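Ilasby hall storage refit: 4 months late and still not finished
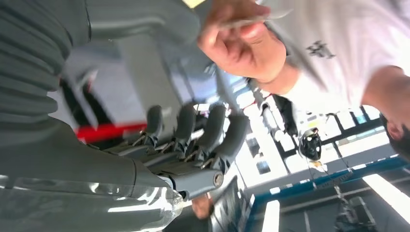 The Ilasby community hall was promised a full clear-out and new storage by May. Go by the latest update from Stitar, the firm hired to do it, and you'd think the job was done. It isn't.

Stitar says 800 items have been sorted and put away. Rokeya Siddiqui, who books the hall for her dance classes, would like to see the list. "I've asked twice where the folding chairs went," she said. "I got a brochure."

Adelmo Dal Bello, speaking for Stitar, called the remaining work "minor" and said the labelling would be finished soon. He gave no date. The same word, "soon," appeared in the firm's previous two updates.

Hall users have been told to keep their gear at home until further notice. The hire fee hasn't changed.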